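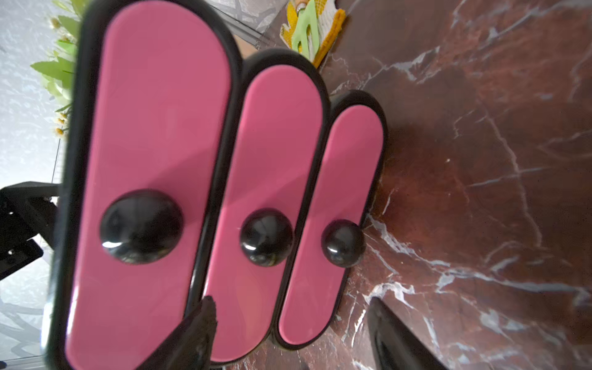
My department at Stustov used to be nine people who tidied returned display pieces, and since August it has been nine people who watch an arm do it. My question is about job titles, believe it or not. The arm is learning small household storage right now, so most of my shift goes to pink drawer fronts with round black knobs, three sizes to a unit, and I write down which knob it was going for and whether it got there. HR wants to rename us "automation attendants" at the same pay. We used to do 143 units a shift by hand. The arm does 49, and we are told this is the future. Is "attendant" a demotion in disguise, and should I sign the new description?

— drawerwatcher

**pallet_jackie**

Don't sign until you see the grade attached to it. At Gendomberg they made us "attendants" too, and the word itself was harmless — the trouble was a line on page two saying attendants could be moved to any shift with a day's notice. Read page two. Ask in writing whether your old grade, your overtime rate and your years of service carry over. Also ask who gets blamed when the count is low. With us it was the attendants, for a machine we weren't allowed to touch.

If you are the ones noting down every missed grab, that is training work, and some places pay more for it. I asked for "operator" and got it, plus a chair. The chair took longer.

**Mort77**

same thing happened at Barroso. its just a title, they called me a "flow partner" for two years and I drove the same forklift. sign it

**drawerwatcher**

Thanks both. Found page two. It says we may be assigned to the Proltstead site "as robotic capacity allows," and Proltstead is 100 miles from my house. I have asked for the grade in writing and also for a chair.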